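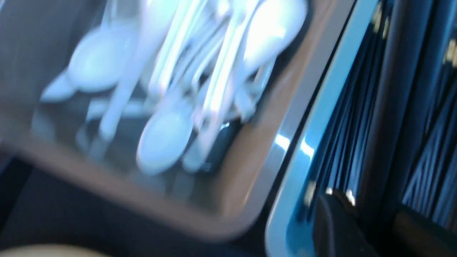 4.2 Changes to the packing task at Cluneck

The Cluneck site packs meal kits for trains and company canteens. Before the trial, each kit line had two people at the cutlery station. One picked forks and spoons from a bin and the other placed them in the kit and closed the lid. The Makris cell took over the picking. The second position stayed, but the work in it changed, and most of what the packers told us concerned that change and not the cell's speed.

Mixed stock was the hardest case for the cell. Figure 3 shows a shallow bin with white plastic spoons and forks in one pile, seen from the wrist camera while the view was blurred by motion. The handles lie nearly parallel and cross one another, and a fork can be told from a spoon only where its tines or a spoon bowl can be seen. Packers sort such a pile by feel. The cell has to find a visible end first, and when it does not find one it pauses and asks for help through the Onel panel at the end of the line.

Figure 3. Wrist camera view of mixed disposable cutlery in a gray-floored bin.

Over the trial period the panel logged 1763 requests for help. Of these, 1527 were cleared by the packer at the station, usually by spreading the pile with one hand. The rest went to the shift technician. Packers did not object to the clearing itself, but they disliked the timing. A request could come while both hands were busy with a lid, and the line kept moving during the first seconds of the pause. Several said they had started to watch the bin all the time so that they could spread the pile before the cell stopped. That work does not appear in the log, and the job description written by Denivent for the new position does not mention it.

We interviewed 34 packers, all of whom had worked at the station both before and after the change. Sore wrists came up less often in the second round of interviews. Boredom and isolation came up more often. With two people at a station there was someone to talk to, and breaks were arranged between them without asking a supervisor. With one person, a break meant calling for relief - and relief was often late on the night shift.

Pay grade was a separate complaint. Clearing a stop was treated as part of packing, while the same action by a technician was recorded as machine support. In January the site began to count cleared requests toward the machine support allowance, but only for packers who had finished the panel training. Those on temporary contracts had not been offered the training when our interviews ended. Their answers are reported separately in Section 4.3.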